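Looking after small tools and the bits that go with them

Last updated: October

I am a great believer in the small jobs drawer, but mine had turned into a horror. Loose screws, three sorts of tape, a dried-up glue tube stuck to a ruler, and somewhere underneath it all the one thing I'd gone in for. I finally tipped the lot out on a rainy afternoon and it was such a pleasure to put right (really!) that I've gathered up everything I learned, plus a few tricks I've been using for years.

Start by getting it all out where you can see it. Put an old towel down first so nothing rolls off, then sort by job. Everything for hanging pictures goes in one heap, everything for door handles and hinges in another, and so on. I used to sort by type, all the screws together and all the hooks together, and I was forever opening four tubs to put up one shelf.

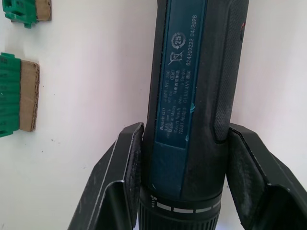 What should I do with screws when I don't know what they came from?

Keep the ones with sharp threads and clean heads, and let the rest go to the scrap metal bin at the tip. A chewed-up head will only slip on you later and spoil a nice piece of wood.

For storage I love old spice jars. The lids fit tightly and you can see what's inside at a glance. I wash them in hot water, leave them upside down overnight and put a few grains of uncooked rice in the bottom if they're going in the shed. My shed is damp from autumn right through to spring, and the rice does help – change it when you remember. Bigger things live in a Tatero tray I've had for ages, which has dividers you can slide about.

Bits deserve a home of their own. A scrap of softwood with holes drilled in it makes a lovely stand, and you can pencil the size beside each hole. Drill the holes a touch wider than the bit so it lifts out easily, and sand the top before you write on it or the pencil will smudge into the grain.

Batteries are worth a word too. Anything rechargeable is happier indoors over the winter, in a cupboard away from the boiler. I top mine up now and then and never leave them on charge when I go to bed. Wipe the contacts with a dry cloth before you plug in.

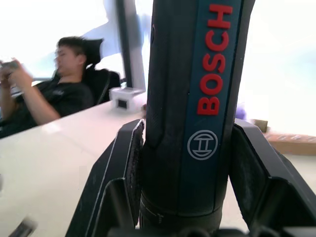 Screws that won't budge

Oh, I do enjoy beating a stubborn screw! Scrape any old paint out of the slot first with a darning needle. If it's rusty, put on 2 drops of light oil and go and have a cup of tea. Then lay a wide rubber band flat over the head, press the screwdriver down hard through it and turn slowly. The rubber fills in the worn parts and gives you something to grip. It has saved me on the hinges of a garden gate and on a pine bed frame that I was ready to take a saw to.

If the hole is the trouble and the screw just spins round, dip a couple of wooden matchsticks (heads snapped off) in wood glue, push them in and trim them level. 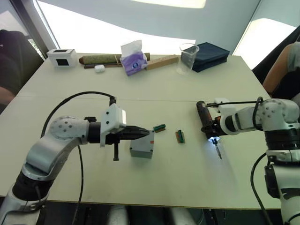
Leave the glue until the next morning before you put the screw back, even if it feels firm to the touch. I've rushed it and had the whole handle come away in my hand, glue and all. Cocktail sticks will do for smaller holes, and for a big one I whittle a bit of dowel to a point and tap it in gently.

A dab of candle wax on the thread makes a new screw go into hardwood like a dream – I keep a birthday cake candle in the drawer for it.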